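Hovness Sorting Tray, Blue

Home / Storage / Trays and Tubs / Hovness

Product code 1591
In stock. Usually leaves us within 2 working days.

A shallow blue plastic tray for people who own a lot of small things and would like to see them. It has four sides and a floor. It has no lid, no handles, no wheels and no app. We have sold it for longer than we have sold almost anything else in the Chou range, mostly to households with building bricks and to schools that have given up on drawstring bags.

Why a tray

Deep boxes are lovely until you need something from the bottom of one. You know the noise. Somebody wants a single sloping piece, and the entire contents must be churned like gravel for ten minutes while the rest of the house tries to hear the television. When they find it, it's the wrong colour.

A shallow tray spreads everything out. You tip in a couple of handfuls, push them about with a flat palm and pick out what you need. Then you tip the rest back, or (more likely) leave it on the dining table until July.

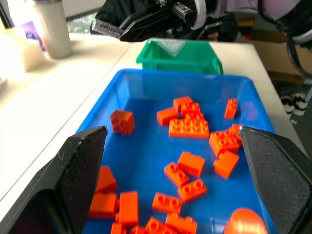 Orange bricks in the blue tray. Contents not included.

Why blue

We are asked this more than you would think. The Hovness comes in blue because we tried the others. White trays showed every crumb and swallowed every white brick. Grey looked smart in the catalogue and made everything in it look like a car park. The red was popular with children and with no one who had to sort red bricks.

Blue has one obvious weakness, and yes, it's blue bricks. If yours is a mainly blue household, look at the Turodis tray, which has the same floor in a pale sand colour and costs a little more for reasons our supplier has explained to us twice.

What fits

Tipped in loosely, a tray takes roughly 700 small mixed pieces before they start climbing the walls. That's far too many to sort comfortably. Half fill it and you'll keep your temper.

Customers have also written to us about using theirs for:

Seed packets
Jigsaw edges (the middles go in a second tray, and then you have bought two)
Buttons
Screws from a wardrobe that went back together without them
Beads, although anything really tiny will find the corners and live there

Please don't use it as a paint tray. It will do the job perfectly well, once.

Sorting by colour or by shape

We sell trays and have no wish to come between members of a family. Still, the question arrives every week, so we'll set down the shop's view. Sorting by colour looks wonderful and helps very little. A tub of orange is a fine sight, but try finding one small orange piece in it when everything around it is orange as well. Sorting by shape looks like a jumble sale and works much better, as your eye picks out a colour faster than it picks out an outline.

People who've just spent a wet afternoon sorting by colour don't enjoy hearing this. Give them a cup of tea first.

If you're starting from one enormous heap, try it this way. Take out everything that isn't a brick. There will be coins, hairgrips and a raisin. Pull the big flat plates next and stack them to one side. Then work through what's left a tray at a time, dropping each shape into its own tub. Stop while you still like the hobby. A half-sorted collection is perfectly usable and is, as far as we can tell, the natural state of all of them.
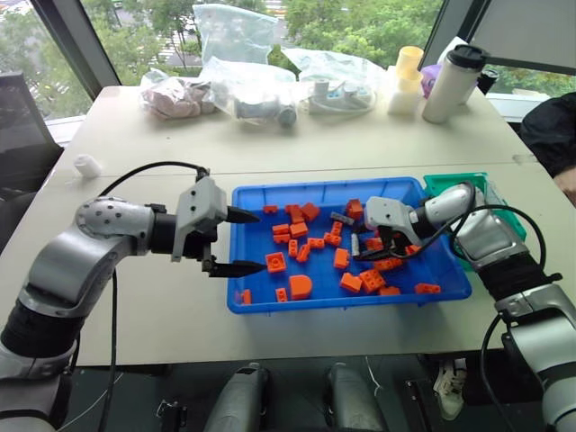

As for tubs, the Cudetti nesting set is the one we'd put with this tray. The lids stay on when dropped, which we have tested from table height and, by accident, from the top of the stockroom stairs. Buy the medium ones. The large tubs hold so much that you end up with the deep box problem again, only with a label on it.

Cleaning

Warm water, washing-up liquid, a soft cloth. Dry it before the bricks go back or they'll smell like a pond. Keep it out of the dishwasher. We've had trays returned in the shape of a crisp, each with a note to say that it had only been in the once.

For sticky marks left by labels, rub in a little cooking oil, leave it for as long as it takes to make toast, and wash again. A scouring pad will shift them too, along with the finish.

Stacking and storing

Empty trays stack. Full trays also stack, in the sense that you can put one on top of another, but the upper one will be resting on whatever sticks up highest in the lower one. We'd avoid carrying them like this, especially on stairs or past a dog.

Stored on its side behind a sofa, a single tray takes up very little room and will be forgotten completely.

Delivery and returns

Orders are packed in brown card with paper padding. We post all over the mainland at the standard rate and to the islands at whatever the courier feels like that morning, which we'll tell you before taking your money. Orders placed before 2 pm are packed the same day.

Send it back within the month if you don't get on with it. Do check it for bricks first. We keep the strays in a jar at the packing bench, and the jar currently stands at 217 pieces, including most of a small crane. If the crane is yours, write in and tell us what colour the hook is.

What customers say

"It's a tray. Does what a tray should. Arrived with a dent in the box but not in the tray."

"Bought for my son, now used by me for bulbs. Had to order another for my son."

"Four stars because it didn't come with the bricks." (We've added a line under the photo.)

"Slightly smaller than the old one, I think. Or the kitchen table has got bigger."

Goes well with

Cudetti nesting tubs, medium, with lids
Turodis tray, sand
Chou brick separator, pack of two, on the grounds that you'll lose one by teatime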